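Student work > Education and Development > Term reports > Rural attendance

Print this page | E-mail this page

School Meals and Attendance in Two Rural Districts
Natália Beneš and Blažena Hájek
Dec 20, 2024

1. Purpose

This report examines whether a daily cooked meal is linked to higher attendance in the primary grades. It compares Akholm, where meals began in April of the previous school year, with Jullulport, where no meals are served. Both districts depend on seasonal farm work, and absence rises at harvest.

2. Data

Attendance registers were obtained for 3,114 pupils in 65 schools. Records for 316 pupils were left out of the analysis – most had changed schools during the year, and the rest had register pages missing. Household income was not recorded, so distance to school and number of siblings were used as rough stand-ins.
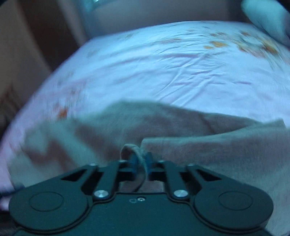 The registers use two different codes for a half day. Akholm teachers mark it as present, while Jullulport teachers mark it as absent if the pupil leaves before noon. All half days were recoded as half present before any rates were calculated.

3. Results

Attendance was higher in Akholm by 5 percentage points. The gap was widest in the first two grades and small in the upper grades, where older children are more often kept home to work. Girls and boys showed a similar pattern. Adding distance to school to the model reduced the gap but did not remove it.

4. Limits

The districts were not assigned at random. Akholm also received new classroom roofs from the Kollár fund in the same period, and the two effects cannot be separated with these data. Meal delivery records from the supplier, Zument, cover only the second term. A register entry shows that a child came to school – it says nothing about learning, and test scores were not available at the pupil level.

5 comments | 65 shares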